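阅读时间:约 9 分钟

纹样与字体授权清查项目 中期进展报告

致:Bromar 基金项目部
执笔:Emiliano Paredes
涵盖期间:立项至八月

一、先说钱花到哪里了

上次报告交出去以后,贵部回了一句话:“请多写进展,少写感想。”我读了三遍,决定照办,所以感想集中放在第五节,不想看的同事可以直接跳过。

项目的任务没有变:替 Dilstead 地区的小型印花作坊、绣字店和文创摊主弄清楚,他们手里正在用的图案到底归谁,能不能继续用,不能用的话该找谁谈。立项书里我把这件事形容为“一次系统性的权属梳理”。实际做起来,更接近于在别人家的抽屉里翻收据,而收据通常垫在熨斗下面。

截至八月,参加项目的作坊一共交来 847 件图案,其中 371 件已经完成权属核查,218 件查到了明确的权利人或者可以出示的书面授权。剩下的还在排队。有一家作坊把同一朵牡丹换了不同颜色交了许多遍,并坚持每一朵都是独立创作。我们按一件登记,对方按侮辱处理,双方至今保持礼貌。

预算执行方面,人员和法律咨询两项与计划基本一致。差旅略有结余,原因是多数作坊主不愿意我们上门。打印费超支,原因是他们都不愿意看屏幕。超支部分已从差旅里调剂,调剂申请随本报告一并寄出,请贵部签字后退回一份,上次那份至今没有退。

二、核查是怎么做的

每件图案进来,先填一张表:谁画的,什么时候画的,画的人当时是什么身份,有没有合同,钱是怎么付的。表格最初有两页,试用以后改成了一页,再试用以后改成了半页。现在的版本只剩最要紧的几栏,填写率明显上去了,填写内容的可信度没有跟着上去。“谁画的”一栏,最常见的回答是“我们自己”。追问“我们”指的是哪一位,答案开始变得丰富。

按照我们法律顾问的意见,核查时优先分清三种情形。受雇期间画的,看劳动关系和约定。外包给画师的,看委托合同,合同没写归属的,一律当作还在画师手里,先谈再用。从网上下载的,找到下载当时的许可条款,找不到就按没有许可处理。

第三种情形最费工夫。很多素材站写着“免费”,点进去才知道免费的是浏览。还有一些写着“可商用”,往下翻到第四屏,用灰色小字补充说不包括印在可供销售的物品上。一位绣字店老板听我念完,问那还剩下什么商用。我把问题转给了法律顾问,顾问说这是个好问题,然后按小时计了费。

字体的情况另说。绣字店十家里有九家以为字体是电脑自带的,所以属于电脑的主人。我们为此单独写了一份说明,标题原为《字体软件许可之基本概念》,领取者寥寥,改名为《你招牌上的字是谁的》以后,印出来的都被拿光了,也就是前面提到的打印费。

三、Orlandini 图库一案

这件事在上次报告里只占一行,现在需要多写一些。

Orlandini 是一位已经停笔的插画师留下的图库,专供布料和纸品使用,Dilstead 一带的作坊用了很多年,大家都说“跟 Orlandini 打过招呼”。招呼确实打过,问题在于跟谁打的。图库的权利中途转给了一家叫 Esum 的代理公司,转让之后,作坊们继续跟原来的人打招呼,原来的人也继续客气地答应。

Esum 的来信措辞很讲究,没有出现“侵权”二字,只说“注意到贵处对我方图像长期保持兴趣”。附件是一张费用表。有三家作坊把费用表当成了广告。

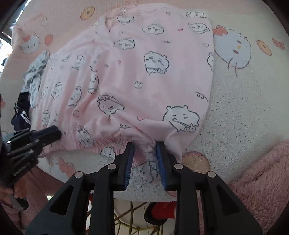 我们的处理办法是先把时间线排出来。转让之前谈成的口头许可,能找到付款记录或者往来邮件的,主张继续有效;转让之后才开始用的,老老实实去谈价。这个分法 Esum 原则上接受了,但要求每一家单独举证。于是项目组花了将近一个月陪作坊主翻旧账本。账本里夹着火车票、药方,有一本还夹着一份完整的手写授权书,签名、日期、用途、期限样样俱全,唯一的遗憾是授权的图案那家作坊从来没有用过。

谈判目前的结果:Esum 同意对项目名单内的作坊不追究以往,改为按品种收取年费,首年每个品种 400 元,次年再议。“次年再议”四个字是我加粗的,请贵部留意。我个人估计次年不会变便宜。

另有两家作坊不愿意付费,决定把相关图案撤下来重画。重画的稿子我看过,建议他们再重画一次。

四、没有完成的部分

按立项书,此时应当已经建成一个可供查询的登记库。登记库建成了,查询功能尚可,前提是查询的人知道自己要查的图案叫什么。而图案通常没有名字,或者叫“那个蓝的”。目前正在补关键词,由一位兼职同事逐件录入。起初我们没有统一用词,结果“猫”“小猫”“喵”在库里成了三个互不往来的类别。现在有一份词表,猫已经统一,花卉仍在谈判。

培训原定办六场,办了四场。前两场请律师讲,内容严谨,听众也严谨地先后离席。后两场换成由一位收到过律师函的作坊主来讲,座位不够。剩下两场打算都请他,他提出要涨讲课费,理由是现在他也有版权意识了。涨幅在预算之内,我已经口头同意,书面合同里写清了讲稿归谁,这一点上我们总算没有丢人。

合同范本完成了委托创作和图案许可两种,第三种“合作分成”还停在草稿。难点在于分成的基数。作坊主认为应当按利润算,画师认为应当按销量算,因为在画师的印象里,作坊从来没有过利润。范本会把两种算法都列出来,让他们自己选,项目组不参与劝架。

还有一件事必须如实汇报。核查过程中,我们查了一下本项目自己的标志。标志是立项时请人帮忙画的,没有签合同,画的人是朋友的学生,后来搬走了。我们联系了大半个月,对方回信说随便用,又过了两天,补了一封信问这算不算书面授权。我们按委托范本跟他补签了一份,并付了钱。该笔支出列在“杂项”,金额不大,教育意义较大。

五、感想

贵部已经获得跳过的许可,以下从简。

立项的时候,我以为作坊主不重视权属是因为不懂。做到现在,我觉得多数人懂得很,他们只是算过账:一件图案的寿命往往只有一个旺季,弄清它归谁要花的时间比它卖的时间还长。所以我们后半程的工作重心要往前挪,挪到图案还没印出来的时候。让画师在交稿那天顺手签半页纸,比三年以后翻账本便宜得多。半页纸已经印好了,又是打印费。

也有让人高兴的事。有一位画师通过这次清查,发现自己早年的一套稿子被四家作坊同时在用。她先是生气,后来逐家去看了成品,回来说其中一家印得比她画得好。四家都跟她补了协议,印得好的那家拿到了折扣。法律顾问认为这种定价方式缺乏依据,但也没有找到禁止的条文。

六、下一阶段安排与请求

下一阶段,先把尚未核查的图案做完,顺序按作坊的备货时间排,旺季早的先查。Orlandini 图库的年费协议逐家签署,签署本由项目组留底一份。两场培训和“合作分成”范本同期完成。登记库对外开放之前,想请贵部的同事试用一轮,找一位完全不了解本项目的最好。根据以往来函的情况判断,人选应该不难找。

请求有两项。第一,法律咨询一项请允许跨期使用结余,Esum 的“再议”多半会落在下一个预算期里。第二,请明确结项成果的署名和归属。立项协议第七条写的是“归双方所有”,没有写怎么个双方法。一个专门劝别人把归属写清楚的项目,自己的协议里留着这么一句,已经有两位作坊主当面指出来了。

附件:经费执行表、已核查图案目录、Esum 往来信函副本、差旅转打印费调剂申请(第二次提交)。

联系我们 | 版权所有 纹样与字体授权清查项目组 | 返回顶部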